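**Come and drive our arms for an afternoon: operators wanted for the Trillico controller comparison**

Have you ever picked up a new game controller and known within a minute that it was going to annoy you? We would love to hear from you. Trillico is looking for people with ordinary hands and ordinary patience to help us compare four ways of steering a robot arm, and we'd be especially glad to have people who have never touched one before.

A little about us first. We are a small group that tests controllers and grippers for other companies, mostly companies that make machines for packing, sorting and light lab work. They send us their gear, we put it through the same set of tasks as everybody else's, and we write up what we find in plain language. For the past year most of our testers have been our own engineers, and they have become much too good at it! They know which way the wrist is going to turn before it turns, they forgive all sorts of awkward button layouts, and their scores have stopped telling us very much.

So this round is for everyone else.

**What you'd be doing**

Each session has two halves. In the first half you sit at a screen and drive a simulated arm through a set of short tasks: reach a small object on a table, bring the tool down over it, move around a block without touching it, come back to the start. You do the same tasks with each of the four controllers (a handheld stick, a tablet, a pair of motion handles and the Predero desk knob, which looks a bit like a volume dial and has some very loyal fans here). The order is shuffled from person to person, and you get a practice run with every controller before we start recording.

After a break with coffee and something to eat, you move next door to the real arm and repeat a shorter version of the tasks, this time with two different grippers. One is a plain two-finger model and the other is the Nadar soft gripper, which closes more slowly and needs a lighter touch. Someone from our team sits beside you the whole time and can stop the arm at any moment, and so can you.

We record the arm's movements, the controller signals and how long each task takes. We don't film your face. At the end there is a questionnaire and a chat, and we really do want the chat, so please don't rush off if you can help it. Some of our most useful findings have come from somebody saying "I kept wanting to push the other way" while putting on their coat.

**Who we're looking for**

We have room for 100 people this time. You should be 18 or older, able to sit at a desk for a couple of hours with breaks, and comfortable reading short instructions in English. Glasses are fine, left-handers are very welcome (we never get enough of you), and if you have limited grip strength or a tremor, please do apply and mention it, as we would like the results to cover more than one kind of hand. If you are prone to motion sickness with video games, write to us before booking and we'll talk it through.

You don't need any background in robotics, and you don't need to be good at games.
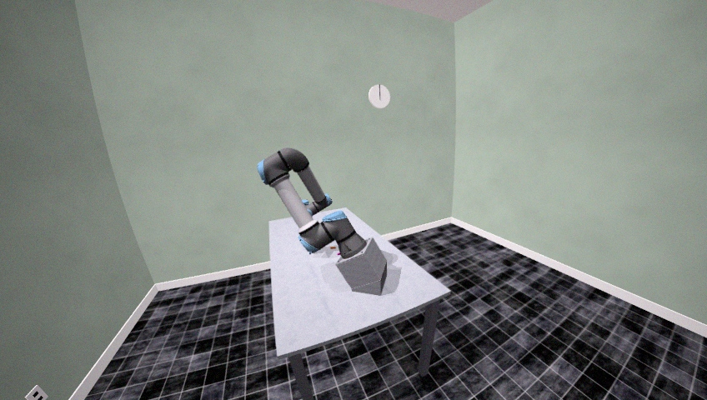

The simulator tasks are scored on time and on the path the arm takes, but please don't think of it as an exam. A poor score with one of the controllers is a result about the controller, and we'd much prefer a slow, natural run to a fast one with gritted teeth. You may also skip any task you dislike. You will be paid the same.

**Time, place and pay**

Sessions last three and a half hours, including the break, and run on weekday afternoons through December, with extra sessions on Saturday mornings starting at 9:30. They take place at our workshop in the Florker building, on the ground floor, with step-free access from the parking lot.

You receive $100 for a completed session. We will invite 14 people back for a second visit, to see how much of the skill sticks, and they receive a further $200. If you have to stop early, we pay for the time you gave us.

**How to apply**

Send us a short email with "controller comparison" in the subject line. Tell us your age range, which hand you write with, whether you have used a robot arm before, and which times suit you. We reply to every message, usually within a few days, and we'll send the full information sheet and consent form before you commit to anything. You can change your mind at any point, including halfway through a session.

Friends and couples are welcome to book the same afternoon, though you'll be driving in separate slots. There's a sofa in the waiting area.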